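Quiénes somos

En Volen escribimos normas para robots domésticos, género literario de escaso público. Todo se ensaya antes en simulación, donde romper platos sale gratis.
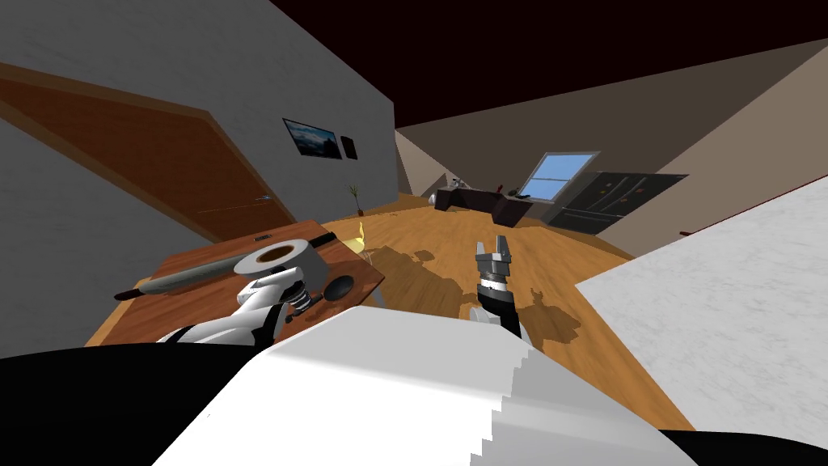 Pinza derecha abierta, rodillo sobre la tabla.

Regla 2: ningún brazo se cierra sin objetivo declarado.
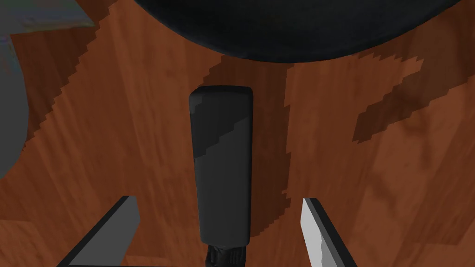 Los dos dedos, separados.

La regla 4 ocupa hasta 34 páginas. Trata de mesas. 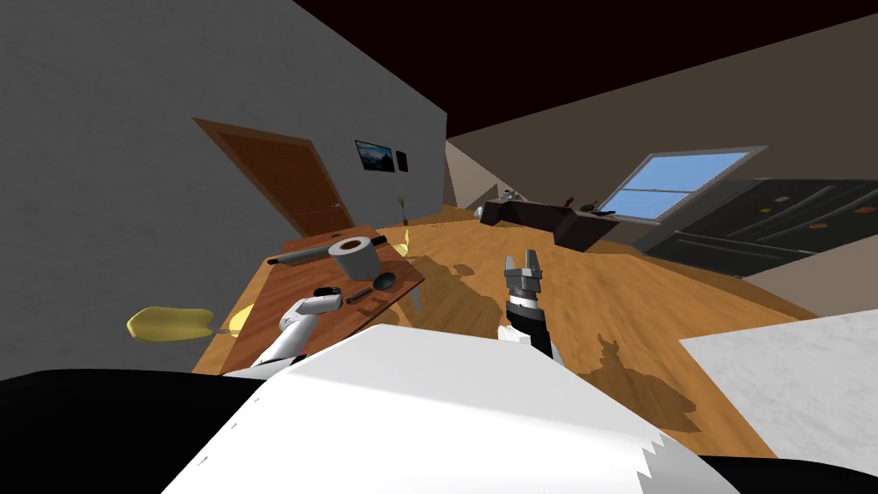 Mesa, sillas amarillas y ambos brazos.

Revisamos el texto cada junio, con café. 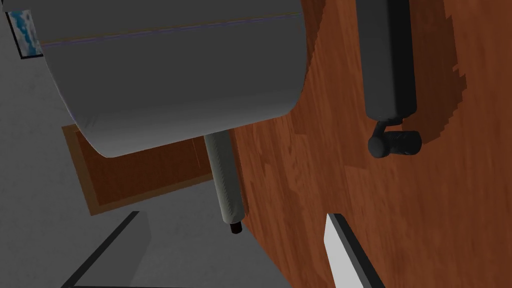
Myroslav Savchuk opina que a la regla 3 le sobran excepciones y le falta un verbo.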